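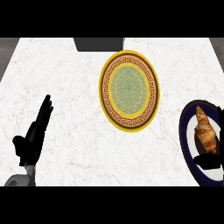 Page 4

2. Planning and budgeting before you order

Work through these steps before asking Bidach for a quote on the Mostyn two-handed kitchen unit.

1. Write down the jobs the unit must do. Moving a croissant between plates, as simulated on the marble worktop, calls for fingered hands on both arms. Enter this on the order form as "hand pair".

2. Measure the worktop. Leave 200 mm clear on each side of the arms.

3. Decide whether to buy or lease. The lease covers the arms and control box. Hands are charged separately in both cases.

4. Budget for spares. Allow two sets of finger covers for the first year.

5. Run your own plates and worktop size through the Lilo simulator. Save the result and send it with the order form.

Note: Plates with a raised rim and flat plates need separate grip settings. List every type you use.

Caution: Do not order from simulator results alone. Book a site visit first. Fanni Orbán in the planning office takes bookings until 4 pm.

Delivery slots for November are confirmed once the deposit is paid. For floor fixings, go to section 3.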